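Does training foreign officers in the US change how their armies behave?

Asked by Saturnino Manzano

I'm writing a long paper for an evening class on military aid and I keep running into the same claim. It goes like this: when a country sends its young officers to a staff college in the United States, they come home with respect for civilian control, they make friends here, and twenty years later those friendships pay off when somebody needs to pick up a phone.

I don't buy it, or at least I don't buy it on the evidence I've been shown. Every source seems to quote one happy graduate who became a defense minister. What about the ones who went home and joined a coup? What about the ones who went home and were parked behind a desk because the generals didn't trust them anymore?

I'm not asking about battlefield training, where trainers go over and teach a battalion to shoot and patrol. I mean the schooling side, officers coming here for months at a time. Is there any decent way to tell if it works? My draft is due in April and the section is currently one paragraph of me complaining.

Answered by Nuria Montes

You're right to be suspicious, and I'd be more suspicious than you are.

Start with who gets sent. The home government picks the students, usually with some vetting on our end. A government that already keeps its army under control will send officers who are comfortable with that. A government run by its army will send the sons and nephews of whoever is in charge. If the first group goes home and behaves well, the course gets the credit. I don't see how you separate the two unless you know who applied and was turned down, and good luck getting that list.

Then look at what gets measured. I spent four years helping with budget paperwork for a contractor, Clistum, that ran language and orientation classes for visiting officers. What we reported was seats filled, courses finished, and a survey on the last day. The survey scores were always terrific. Of course they were. People had just had a farewell dinner. I never saw anyone go back and ask the same officers anything five years on, and when I brought it up I was told it was outside the scope of the contract.

The friendship argument bothers me most. Having a phone number tells you nothing about what the person at the other end will do when it rings. Some officers with American schooling have taken part in coups, and you'll find well documented cases in West Africa and Latin America without looking hard. That doesn't prove the school caused it. But the people who run these programs can't claim every success and call every failure an outlier.

For your paper I would do this:

Pick two or three countries and stay with them. The global studies lump a single officer on a two-week seminar together with one who spent a year at a war college.

Look at promotion. Did the graduates end up commanding anything? If they were sidelined, it hardly matters what they learned.

Read the government audit reports on record keeping. They are dull, and they are the most useful thing you will find, mainly for what they say is missing.

Be careful with anything that has "influence" in the title and no definition of it on the first page.

There is academic work on both sides. Some of it finds a link between this kind of schooling and more coups, some finds a link with better civilian control, and they don't all count the same courses as schooling. Read the methods section before the abstract.

Answered by Jasum

We hosted two officers over the years through a sponsor family program near the base, so I can tell you a bit from the other side. Both were good company. One came over most weekends and cooked with us, and he and my wife still trade recipes. His habit was fruit on the table before anything else, which we picked up and never dropped.
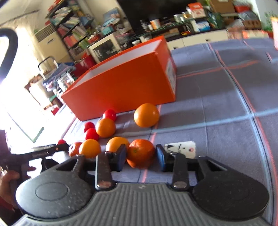

Citrus and tomatoes on the plaid cloth at our place.

Did it change his army? I have no idea and neither does he, I asked him. He said the classes were fine, the reading was heavy, and the thing that surprised him was seeing a colonel get questioned by a civilian in a meeting and just answer. He also said he wouldn't try that at home. So put that down for whichever side you like.

I think Nuria is a little hard on the friendships, but I wouldn't write a budget around them either.

Answered by Casado

It works, otherwise they wouldn't keep funding it. Look up the number of graduates who made general, it's huge.

Comment by Saturnino Manzano

Casado, that is pretty much the argument I was complaining about. Officers picked for a year abroad were probably on their way to general already. Nuria, thank you, the promotion idea gives me something I can check. I'm dropping the global section and going with two countries.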